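Ovoren Work Table: Set-up Guide

Section 4. Placing the table and preparing the top

Before you begin this section, the legs must be mounted and the four foot screws must be turned in completely (see Section 3). You need the spirit level, the soft cloth from the accessory bag, one roll of white paper and your own desk lamp. The lamp is not included in the delivery.

4.1 Choosing the place

1. Choose a place where the floor is flat and dry. A thick carpet is not suitable, as the feet will sink in with the time and the top will become uneven.

2. Leave a free space of 40 cm between the table and the wall behind it. You will need this space later for changing the paper.

3. If possible, put the table so that the window is at your side. With the window behind your back you will work in your own shadow.

4. Do not place the table next to a radiator or a stove.

CAUTION: The table must be lifted by two persons. Hold it at the frame under the top, never at the edge strip.

4.2 Making the table level

1. Lay the spirit level on the middle of the top, first along the long side and then along the short side.

2. Find the lowest corner and turn its foot screw out slowly, half a turn each time. Check again after every half turn.

3. Repeat with the other corners until the bubble stays in the middle in both directions.

4. Press with the flat hand on each corner. If the table rocks, one foot has no contact with the floor. Turn this foot out until the rocking stops.

Note: It is normal that the level must be corrected once more after the first week of use.

4.3 Cleaning the top

1. Wipe the top with the soft cloth and a little lukewarm water. A drop of washing-up liquid is allowed.

2. Wipe a second time with clear water.

3. Let the top dry for 30 minutes before you put paper on it. Paper that is laid on a damp top will make waves, and these waves do not go away afterwards.

CAUTION: Do not use scouring powder, nail varnish remover or any spray with wax. The tape will not hold on wax.

4.4 Covering with paper

The top of the Ovoren is 98 cm long. Please cut the paper to 100 cm, so that one centimetre can be folded down at each end.

1. Wash your hands. Fingerprints are hard to see while you work but they are clearly seen in the evening light.

2. Unroll the paper with the inner side looking down. The ends will then want to lie on the table and will not stand up.

3. Fix the left end underneath with two strips of paper tape.

4. Smooth the paper with the side of your hand, from left to right, without pressing strongly.

5. Fix the right end in the same way. The paper should be flat but it should not be under tension.

4.5 Adjusting the light

White paper is a good help for finding out if your light is right. Switch on the lamp, turn its head away from you and look over the surface from your usual sitting position. You should see the paper in a soft light. A little grey shading is acceptable. A hard, dark edge means that the lamp is too low or too near.
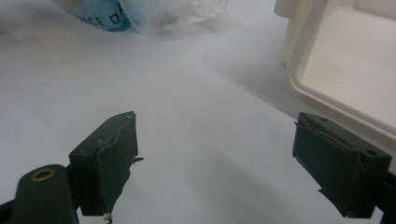 Fig. 4: Soft light on a pale surface, with a faint diagonal shadow towards the lower right.

If you find a hard shadow on your own table, do the following:

1. Raise the lamp a little and look again.

2. If the shadow is still hard, point the lamp to a light wall or to the ceiling.

3. Hold a pencil upright on the paper. Its shadow should fall away from your writing hand. Left-handed users put the lamp on the right side.

4. When you are content, tighten the joint of the lamp and mark its position on the edge with a small piece of tape.

CAUTION: The head of the lamp may become hot. Keep it away from the paper roll and let it cool before you touch it.

4.6 Changing the paper

Change the paper when it is stained, torn or cut through. Pull the tape off slowly and in a flat angle. Remains of glue can be rubbed away with a dry finger. New rolls in the right width are sold under the name Trandimau White; other paper can also be used if it is not glossy.

Continue with Section 5, Fitting the drawer.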